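The **Bedside cell** is a two-gripper work cell kept by Hirnbridge for gathering handling examples on household clutter. It consists of a pair of hand-held grippers, a bed, and whatever has most recently been put on the bed. The name was meant to be temporary. It is described in the Hirnbridge equipment notes as "semi-portable," a term that covers the grippers and leaves the mattress to speak for itself.

## Layout

The cell has no fence, no base plate and no fixed arm. One person stands at the side of the bed with a gripper in each hand and sorts, lifts or turns the items in front of them. An earlier version used a folding table from Pavis. The table was flat, well lit and easy to measure from, and the items behaved so well on it that the recordings were of little use to anyone who owned a bedroom.

The present arrangement keeps 19 items in rotation, mostly small cartons, soft packets and knitwear. Striped sheets are preferred, although two earlier sets of notes disagree as to why.

## Grippers

Each gripper has mirrored linkage arms turning on round pivot pins, with a ribbed blue pad on the inner face of each jaw. Squeezing the handle closes both arms together. A thin cable runs along one side and is, by a wide margin, the part most often blamed.

The pads wear first. They are changed after 307 logged closures on knitwear or when the ribs no longer catch a thumbnail, whichever comes sooner. The thumbnail usually wins. Pads are replaced in pairs, and a new pad is never run against an old one, a rule that was added to the notes in February and is written there in capitals.

## Routine care

Care of the cell follows a short sheet known as the Hendricks list, after the room in which it was first taped to a wall.

1. Open and close each gripper ten times with nothing in it. Both arms should reach the middle together.
2. Check the pivot pins for play. A pin that clicks is tightened; a pin that still clicks is replaced.
3. Wipe the blue pads with a damp cloth and pick out any fibers by hand. Solvent lifts the dirt and then, given time, the pad.
4. Look along the cable for kinks. It should form one easy loop beside the arm, with enough slack for the jaws to open fully.
5. Do a soft check on a knitted item. Bring one pad up to each side of the bundle and look for even contact before lifting. Loose threads are kept away from the pins. 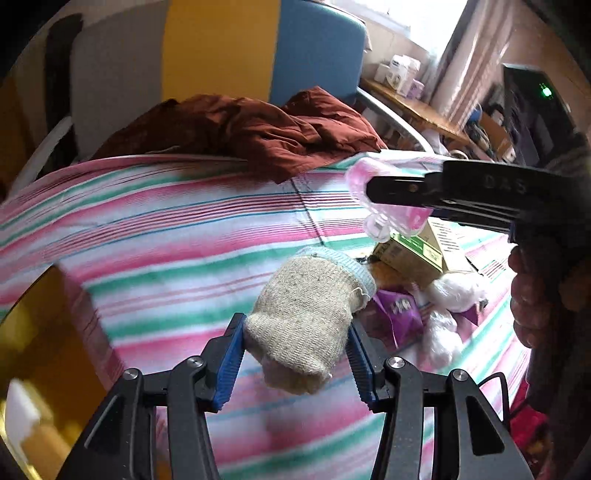

6. Repeat with the second gripper, this time on something stiff.
7. Write down the pad numbers and put the spare pads back in their tin.

The full list takes more than 4 minutes, a figure disputed by everybody who skips step 2.

## Common faults

**Uneven closing.** One arm arrives before the other. The usual cause is a tight pin on the slow side, and the usual first response is to loosen the fast side, which gives a gripper that is evenly bad.

**Lint in the ribs.** Grip on plastic wrappers falls off while grip on wool seems fine. Cleaning cures it.

**Cable snag.** The loop catches on a sleeve or on bedding. The cable is rerouted closer to the arm and the session restarted.

## Records

The log for the cell stood at 329 entries on 23 February 2026. Of the remarks written in its margins, the longest concerns the fitted sheet, and the matter is still marked as open.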